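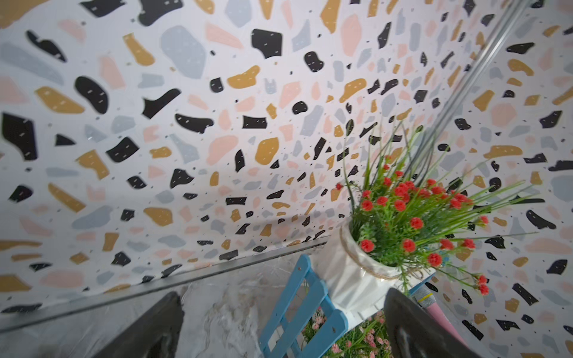
展示间一角:水磨石花纹墙前的白瓷花瓶与仿真花

Nistgate 陈设工作室招聘花艺陈列助理

工作地点:Ruvville 镇 Dalton 街 337 号二层
招聘人数:2 人
工作性质:兼职,表现合适者可转全职
到岗时间:8 月

一、岗位情况

Nistgate 为小型店铺、民宿和样板间提供桌面陈设,主要做仿真花、布包花盆和小件木器的搭配与租借。现有库存三百六十七件,按系列登记在册,每件有编号标签。每年秋季客户换季集中,出库和回库都比平时多,现有人手不够,因此增设本岗位。

Türkmen 系列是今年新开的租借线路,以花盆和小件摆设为主,客户多为街边咖啡馆和理发店。新到岗的两位助理主要负责这条线路,忙时也协助其他系列。

二、工作内容

1. 按陈列单摆放花瓶、花盆、围栏等摆件,摆好后拍照存档,照片上传到当日文件夹。
2. 整理仿真花枝叶。细长的草叶在箱子里容易压弯,出箱后要逐枝理顺,再调整高低和朝向。小花的花头如有脱落,用胶枪补好。
3. 给花盆和花瓶缠麻绳。绳圈要贴紧,绳尾可以留一段垂下,也可以塞进绳圈,以陈列单上的写法为准。
4. 包布。奶白色布料裁好后包在盆外,上口留出褶边,用麻绳扎紧。布面有污渍的换下来单独放,不要和干净布料混装。
5. 擦拭台面、金属边条和墙面。石纹台面不能用钢丝球,也不能拖着木器在上面移动。
6. 回库时对照清单检查,缺件、掉漆、松脱的写在登记本上,件数以两人复核后的数字为准。
7. 装箱。花枝朝同一方向放,陶瓷件单独裹软布,木围栏竖放,中间隔纸板。

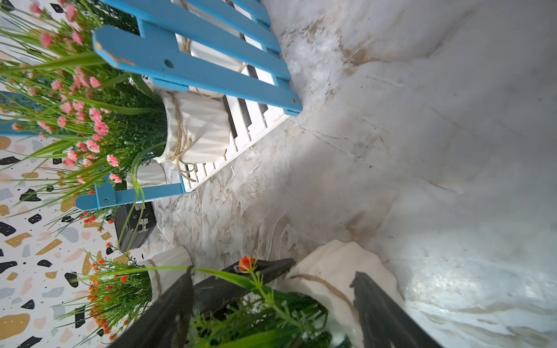

石纹台面上的布包花盆与蓝白木围栏

三、关于旧件

库里有不少木器是旧件,漆面有磨损,露出木色的也有。这类东西客户愿意租,助理不要自行补漆或打磨。螺丝孔松动、木条开裂的属于需要修理,挂黄色标签后放到门口的架子上,由木工统一处理。分不清是旧还是坏的,先问当班负责人。

四、要求

1. 年满十八周岁,能读懂中文陈列单。
2. 手上动作稳,能长时间站立,能搬动装满的纸箱。
3. 对颜色和高低比例有基本判断。不要求学过花艺,做过橱窗、摄影棚道具或婚礼布置的优先。
4. 做事有记录的习惯。借出和收回都要签字,漏签会影响后面的结算。
5. 对布料纤维、热熔胶气味严重过敏者请慎重考虑。

五、时间与报酬

每次当班 8 小时,含一次午餐休息。早班上午八点到岗,晚班中午十二点到岗。每月排班提前一周发出,需要换班的自行协商后告知负责人。

试工期间按正常时薪计算,试工结束后双方决定是否继续。具体时薪在面谈时说明。外出布置的交通费实报实销,工作室提供围裙、手套和剪刀,午餐自理,二层有冰箱和微波炉。

六、报名方式

请准备以下材料,送到工作室前台或投入一层信箱,信封上写明“陈列助理”:

1. 个人简历一份,一页以内。
2. 自己布置过的桌面、窗台或橱窗照片,家里的也可以,手机拍摄即可,不要加滤镜。
3. 每周可以当班的时段。

收到材料后我们会电话通知面谈。面谈时请现场完成一个小练习:用工作室提供的花瓶或花盆、布料、麻绳和仿真花枝布置一处台面,时间四十分钟左右。练习用品不需自带,完成后请按原样拆开归位,归位情况也在考察范围内。

材料不退还,如有需要请自留底稿。未被录用的报名者,材料保留到年底,其间有合适的临时布置工作会再联系。招满即止,招满后前台会取下门口的告示。

Nistgate 陈设工作室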